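Giltesik Table Rentals
Search help topics Search Go

Renting and Caring for a Wooden Table: Frequently Asked Questions

These answers cover home and office rentals. Event rentals have their own page, with different deposits and pickup times.

How long is the shortest rental?

Three months. After that the rental runs month to month, and you can end it with 16 days' notice. Customers who moved over from Drikside keep the terms in their old agreement until it runs out.

What deposit do I pay?

The deposit is $100 per table, whatever the size. It is returned to the card you paid with after the table has been checked in at our warehouse.

Are small marks counted as damage?

Light scratches and faint scuffs are normal wear and we do not charge for them. Burns, deep gouges, swelling from standing water and lifted edges are charged at the repair rate in your agreement.

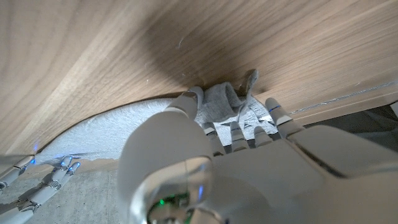
Cleaning and everyday use

What should I clean the table with?

Use a soft cloth, slightly damp, and wipe along the grain. Dry it right away with a second cloth. Do not use bleach, scouring pads or spray polish. Polish builds up and makes the next refinish harder.

Can I put hot dishes on it?

Use a trivet or a thick mat. A hot pan can leave a white ring in a few seconds - if that happens, leave it alone and call us before trying a home fix.

Can I use it as a work table?

Yes, for desk work, sewing and light hobby use. Please do not screw, clamp or glue anything to the top. Felt pads under heavy items will save the finish.
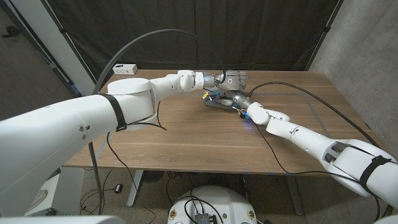
How do I move the table to another room?

Lift it with two people, one at each end, and carry it by the frame under the top. Do not drag it. If it will not fit through the door, the legs on the Futari and Garg models come off with the key taped inside the frame.

Why does the color look uneven?

Wood darkens in sunlight, so a spot under a mat or lamp may stay lighter. It usually evens out once the spot is left uncovered.

Do I need to check under the table before pickup?

Yes. Remove anything stuck or tied underneath, and look for small items caught along the edge. We keep found items for 21 days.
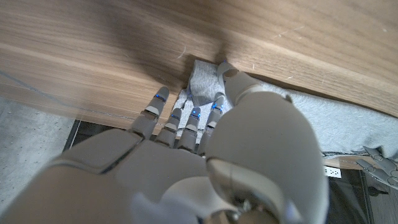 Wood grain with a few faint scratches.

Can I buy the table I am renting?

Most models can be bought after the first three months. Ask for a price before you give notice, as we cannot hold a table once pickup is booked.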